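Dry store and pantry check, Platness hall kitchen
Date: 09/01/2020
Checked by: Colleen Leclerc
Last check: October (K. Liu)

1. Door closes and latches. YES
Only with a shoulder against it. The October sheet says "repaired". I would like to know by whom.

2. Floor clear, no trailing leads. YES

3. Shelving stable, fixings tight. PARTLY
The tall unit by the window rocks. Kam-wah Liu put a folded beer mat under it and ticked the box. A beer mat is not a fixing. Needs a wall bracket before anything heavy goes back up.

4. Dry goods sealed and in date. YES
Pasta, rice and flour all looked at, front and back of each shelf. I don't hold with reading the dates on the front row and guessing the rest. 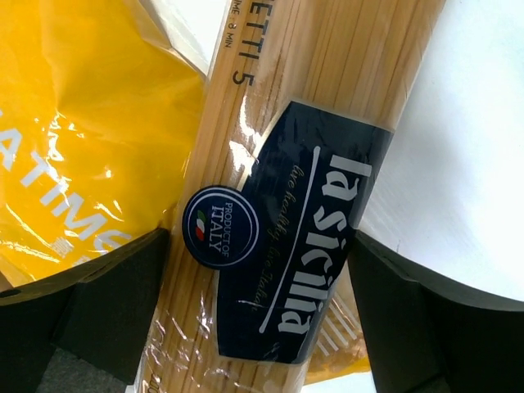 5. Stock list matches stock. NO
The list gives 57 items and was plainly copied from the one before. It still has the tinned pears we threw out last summer.

6. Signs of pests. NONE SEEN
The Loltus traps were empty. They are always empty, and I am not convinced they would catch a mouse that asked to be caught. Oi-ling Yau wants to renew the contract at £345. I would get a second quote first.

7. Fridge temperature. 6 degrees, FAIL
Should be five or below. I was told the thermometer "reads high". It may do, but then someone should buy one that doesn't.
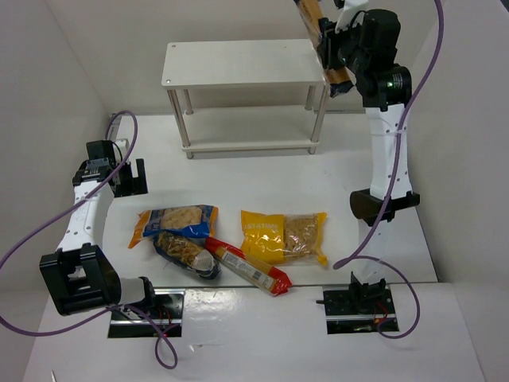

8. Extinguisher in date. YES
Tag no. 457, pin in place. Bracket loose.

9. First aid box complete. NO
No blue plasters. Ifigeneia Manolakis says they were ordered from Dirnus. No order slip found.

Actions: items 3 and 7 before the next hire, the rest by month end. Item 1 to be looked at again by someone other than whoever mended it.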